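Leave the Ketchup on the Plate

I have now sat on the floor through more play kitchen cleanups than I can remember, first with my own two children and then as an aide at a daycare on Vorkuris Street, and I have come to a position on them. We tidy toy kitchens too much, and we tidy them the wrong way.

The usual method is bins. Food in one bin, dishes in another, big things like the oven on the shelf. Our room had a set of labeled ones from Clemari, with a drawing on each lid. At 11:30 every morning we sang the song and sorted everything by kind. Fruit went with fruit. The colander went under the bowls, where the smaller children couldn't get at it.

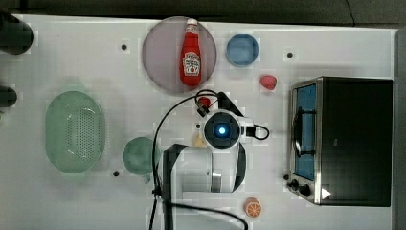
The trouble is that a kitchen isn't sorted by kind, not while somebody is using it. In my own kitchen at suppertime there is a lemon beside the stove and a colander in the sink. If a relative came in every half hour and put the lemon back with the other lemons, I would stop cooking. Children do stop. They come back after snack, find the bins with the lids on, and go play with the trucks.

What they leave out usually makes some sense if you look at it for a minute. A ketchup bottle lying across a plate can look like a mess to an adult. To the child who put it there it may be dinner, or a customer's order, or a patient in bed. I have been told all three.

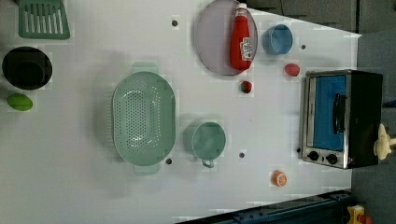
Page last changed in November

I should say that the other side has a fair case. My coworker Souad Abdel Hamid ran the room next to ours and she believed in the bins. Her argument was that children learn where things live, and that a child who can find the grater is a child who doesn't have to ask for it. She was right about the asking. Her group asked for less help than mine did.

She also pointed out that small pieces left out get stepped on, and that a tomato under a radiator is a tomato you buy again. The big set in the Gastgate catalog has 65 pieces, and by spring we could usually lay hands on 38 of them. I lost more than she did. I will give her that one too.

But I think she and I were arguing about two different times of day. At closing, put it all away, by all means. The floor has to be swept. In the middle of the morning the question is whether the game is over, and an adult standing up is not a good way to decide that. 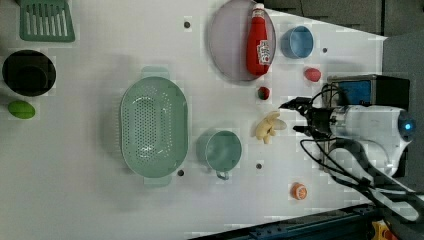 By Joon-young Chae

My suggestion is small. Give the play kitchen one surface that doesn't get cleared until the end of the day. A plain white tabletop is good - you can see a strawberry on it from across the room. Pick up what is on the floor and leave the table as the children have it, fruit and all. If a banana is next to a pot, it stays next to the pot.

I would also buy less. A set with 300 pieces can't be left out, so it gets binned, and then we are back to lids. A plate, a cup, a mug, a pot, a colander and a handful of food will carry a group of four-year-olds through a long wet morning. If there is money left over, spend it on a toaster oven with a door. A door gets more use than any amount of fruit.

When we tried this in our room, the first week was bad. Two of the older ones saw that nothing was being put away and decided the rule covered coats. After that it settled. I kept a notebook, and one restaurant, called Ene after the girl who started it, stayed open for 17 days with a menu that was mostly soup. 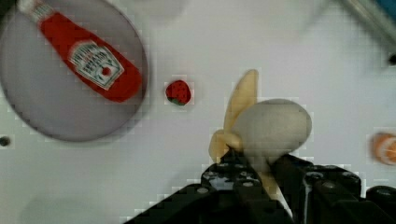 Home and Play

Parents ask me whether this teaches children to be messy. I don't know. My son had the run of our kitchen table for years and he is messy. My daughter had the same table and she irons pillowcases. I wouldn't build a theory on either of them.

I do know what it is like to have your work moved while you are in the next room. Most adults get angry about it, over a stack of papers or a half-done jigsaw, and we expect the person who moved it to say sorry. A plate with a ketchup bottle on it took somebody some thought. It can stay where it is until we go home.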